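Two grippers, one stack of plates, no winner yet

15/06/2020

I have now spent more of this year thinking about the edges of plates than most people do in a lifetime, and I include potters.

The background, for anyone who skipped the April post: I have two grippers to compare. One is the Prindley, which is simple and strong and closes like a door. The other is the Osagie, which has softer pads, more settings, and a manual that reads as if it had been translated into English by way of a third language that had no word for "torque." Both run off the same Lallholm controller, which I bought used from a man in Zudport who seemed very happy to see it go. I should have asked him why.

The job is picking up a plate. You'd think a cup would be harder, what with the handle, but a cup stands there and waits to be grabbed. A plate lies flat and gives you a sliver of rim to work with. Come in too high and the fingers close on air with great confidence. Come in too low and you're pushing the tabletop, and the Lallholm stops everything and shows error 511, which the manual lists as "other."

I started with two plates, well apart, so that a bad grab at one wouldn't shove it into its neighbor.

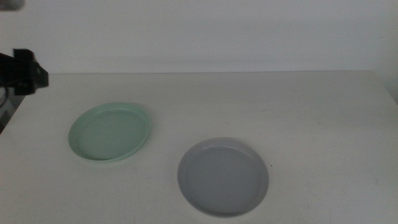 Green at the back, lavender-gray up front, gripper still off to the left.

The colors matter more than I expected. My camera software finds a plate by looking for a round thing that doesn't match the table, and the green one it finds every time, instantly, like a dog finding a dropped sausage. The grayish one it finds if the light is good and I haven't moved the lamp. I had the bright idea of using that as the "hard" case and then remembered that I also own white plates, and that my table is white.

I'd like to say I planned a proper test. I had a spreadsheet, and it had columns. By the second evening one of the columns was called "hmm."

What I can tell you so far is this. The Prindley is better when the camera is right. It goes where it's told, shuts, and lifts, and the plate comes up level more often than I deserve. When the camera is off by a little, it nudges the plate along and then closes on the place where the plate used to be. The Osagie is slower and fussier, but the pads give a bit, so a sloppy approach still ends in a grip of some kind. Sometimes the plate hangs at an angle that would be a disaster with soup in it. I'm counting those as passes, because there is no soup column.

Then came the white plate. 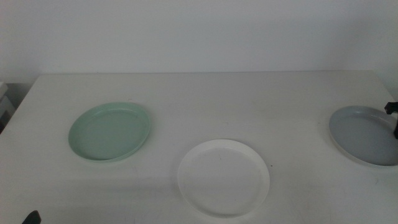

White plate on a white table, with green and gray for company.

Look at how little there is to go on: a thin line of shadow inside the rim, a bit more shadow underneath, and the rest is table. I can find it because I know what a plate is. The software only knows edges, and on this one it kept proposing a crescent. It was quite sure about the crescent. Both grippers were sent to pick up a crescent, and both did about as well as you'd expect.

Turning the contrast up helped, in the sense that it then also found every smudge on the table. I wiped the table. The smudges that are left are scuffs, and those are mine for good.

So the white plate has told me plenty about my camera settings and very little about grippers, which were the whole point. Next round I'm going to type in the plate positions by hand and leave vision out of it, then bring the camera back once I know which set of fingers I'm blaming. The Osagie is also due a firmware update, a file of 758 kilobytes that has so far failed to install 2 times, at the same spot.

If anyone has a Lallholm and knows what "other" means, the comments are open.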